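Printing for people who write by hand: Tâm Giáp on paper, binding and ruled lines

Monday, May 13, 2024

Most blank books are sold on their covers. Tâm Giáp spends very little of her week on covers. She is production manager at Fimthorpe, a small publisher of journals and guided notebooks, and her work covers the parts a buyer notices only after a month of use: paper weight, sizing, thread, glue, line spacing and the colour of the ruling ink.

Fimthorpe's current list has 15 titles. The newest is the Trulness, a daily journal with a short prompt at the head of each page, written by Liên Vũ. We spoke with Giáp about how it was specified, what went wrong with the first version, and why the page count was reduced twice.

Starting with the paper

Giáp begins every book with the paper, and she begins the paper with a pen test. A sheet is written on with a ballpoint, a gel pen, a pencil and a fountain pen with a broad nib, then left overnight and read from both sides.

"Weight is the figure everyone asks for, and it tells you less than people think," she said. "Two sheets of the same weight can behave very differently under a wet pen. The sizing decides whether ink sits on the surface or runs along the fibres. The weight mostly decides how thick the book will be."

The Trulness went through nine papers before one was approved. Five were rejected for feathering, and three for show-through at a level Giáp considered too high for a book written on both sides of the leaf. The chosen stock is uncoated and slightly cream in colour. A brighter white was available at the same price, but the sample readers who wrote in the evening found it tiring under a lamp.

The paper is bought through Rüegg, a merchant that holds cut reams for short runs. That arrangement suits a publisher of Fimthorpe's size. A full making from a mill would leave the company storing paper for years, and uncoated stock takes up moisture if it is kept badly.

Binding that opens flat

A reading book can resist the hand a little. A journal can't, in Giáp's view, as the writer needs the inner margin as much as the outer one. The Trulness is sewn in sections of 16 pages, with a flexible cold glue on the spine and a loose cover lining.

"Sewing alone doesn't make a book lie flat," she said. "You can sew a block properly and then kill it with a hard glue. We had a trial batch like that. The thread was fine, the tension was fine, and the book shut itself every time you let go of it."

The sewing is done by a trade bindery managed by Santosh Sandhu, who also supplied the trial blocks. Sandhu asked for a longer drying time before trimming, and the schedule was moved by two days to allow it. Giáp describes this as the most useful change made to the book after the paper was settled.

Each trial block is opened at the front, centre and back, and left under its own weight. The angle of the leaves is recorded on a card that stays with the block. Blocks are then flexed by hand, checked for loose sections and opened again. 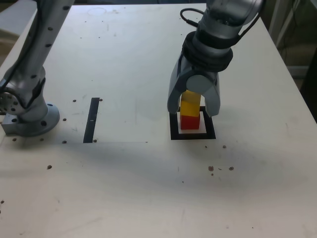
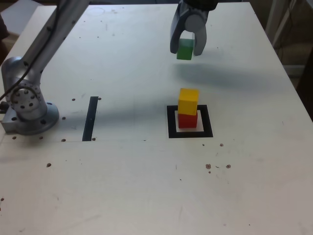

Line spacing and the prompt

The ruling took longer to agree on than the binding. Liên Vũ's prompts vary from four words to three full sentences, and the first layout let the writing area shrink to make room for the longer ones. Readers disliked it. A long prompt tended to ask for a long answer, and that was where the lines ran out.

Giáp's solution was a fixed prompt box, set to the depth of the longest text, with the shorter prompts aligned to the bottom of the box. The lines then begin at the same height on every page.

"It wastes a bit of space on some pages," she said. "I'd take the waste. Your hand learns where the first line is."

The spacing is 7 mm. An earlier proof used 6 mm, which added three lines to the page and drew complaints from anyone with large handwriting. The ruling is printed in a warm grey at a low tint. Black lines, even very thin ones, competed with pencil, and the pale blue used on school books turned slightly green on the cream stock.

Vũ rewrote 58 of the prompts after the box was fixed, mostly to shorten them. According to Giáp, the two of them disagreed about only one, a question about letters never sent, which Vũ wanted to run over two pages. It stayed on one.

"Liên was right that people would need more room for it," Giáp said. "But the page after it would have had no prompt, and everything behind it would have shifted. I offered her blank leaves at the back instead."

There are eight of those leaves, unruled.

The cover material

The cover is a paper-based cloth over flexible board. Giáp looked at woven book cloth and ruled it out on cost, then at a coated imitation leather, which cracked along the joint in the flexing trial. The paper-based material marks more easily than either. She considers this acceptable on a book that will be carried in a bag and finished within the year.

The title is blind stamped, meaning it is pressed into the cover without foil or ink. The die was cut twice. On the first, the narrow strokes of the lettering closed up in the softer areas of the board, so the letters were redrawn with more open counters by Duyên Cao, who handles design for the whole list.

The ribbon marker gave its own small trouble. Cut straight, the end frayed in a fortnight. Heat sealing stopped the fraying but left a hard bead that dented the pages. The ribbon is now cut at an angle and dipped in a thin sealant.

Short runs and reprints

The first printing was 1000 copies. Giáp would have preferred a larger one for the unit cost, and the office had argued for a smaller one. Stock is held and shipped by Stakex, which charges by pallet position, so the carton size was worked out before the final trim size was confirmed. Taking 4 mm off the height of the book allowed one more layer on each pallet.

"People are disappointed when I say the format came from a pallet," she said. "It was a factor. The book was also a bit tall."

Damage in transit has been limited to corners. Square corners on a flexible cover bend easily, and a rounded corner is being tested for the reprint. It needs an extra pass at the bindery and adds a small amount to the cost of each copy.

Corrections for the second printing

A reprint is planned for August. Sơn Sầm, who reads the customer mail at Fimthorpe, keeps a list of faults by page, and Giáp works from that list when she marks up the new proofs. It includes one repeated prompt, a folio set in the wrong size, and a request from several left-handed writers for a wider margin on the right-hand page.

The first two have been fixed. The margin is still open. Widening it on one side only would put the ruling out of register with the reverse of the leaf, and the lines would then show faintly beyond each other through the paper. Giáp has asked for proofs with both margins widened by 2 mm, which shortens every line in the book.

"I've got a set coming with the change and a set without," she said. "We'll write in both of them for a few weeks and then I'll order the plates."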